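About Valov Bodywork

Valov is a small massage and stretching studio in Codcombe. We opened with one treatment room and a short list of clients, most of them neighbors.
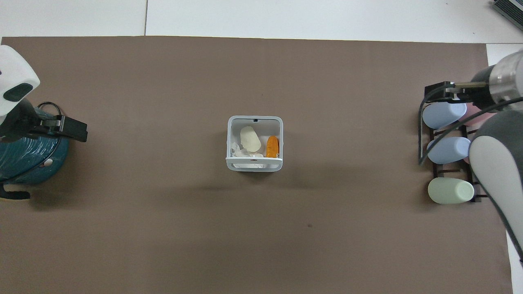 Today we have four rooms and a team of six therapists, and we see up to 81 clients in a week. In August we passed 1,000 members, and we are very thankful for each one of them.

Our work is simple to explain. Before the first session we sit with you and ask where you feel pain, how you sleep and what kind of work you do. Then we choose the pressure and the method together. Some clients like deep work on the back and shoulders, others come only for a quiet hour - both are fine with us. If something is not comfortable during the session, please say it, and we will change it at once.

All our therapists are licensed. Every new therapist also makes 280 hours of practice with our senior team before taking own clients.

The Roman Room on the first floor is our largest room. It is used for couples massage and for the small stretching class, and it has a wide door for clients who use a wheelchair. The other rooms are up one flight of stairs, so please tell us when you book if stairs are difficult for you.

We have a second location in Brokness, open three mornings a week. Your membership is good in both places, and unused sessions move to the next month.

You find us at 321 Mill Street, Codcombe, behind the pharmacy. Parking is free for two hours. Please come ten minutes early for your first visit, as there is a short health form to fill in.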